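Postharvest Handling of Small Citrus
Handout 2: Water loss and rind condition

Kumquats are eaten whole, so the state of the rind decides the grade. In oranges a slightly dull or pitted skin can be peeled away and forgotten. In kumquats the rind carries most of the sweetness and nearly all of the aroma, and the oil glands sit close to the surface.

Water leaves the fruit mainly through the rind and the stem scar. The rate depends on the vapour pressure deficit between fruit and store air, on air speed, and on the ratio of surface to volume. Small fruit lose a larger share of their weight per day than large fruit kept on the same shelf.

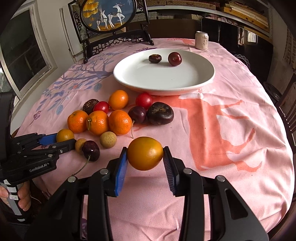
Crop Storage Teaching Group
Percentage weight loss is worked out as (W0 - Wt) / W0 x 100, where W0 is the weight at intake and Wt the weight on the day of sampling. Worked case: the Makokha tray weighed 947 g at intake and lost 22 g, giving 2.3 per cent. Do not include the weight of the tray in either figure.

Shrivel normally shows first near the stem end. Score it before weighing, under the same lamp each time. Fruit with split rind are recorded separately and left out of the mean.

Reading for Friday: Sethi, K., Storage Notes, section on waxes and films. Queries about the Skakmont data set to Kulsoom Sethi.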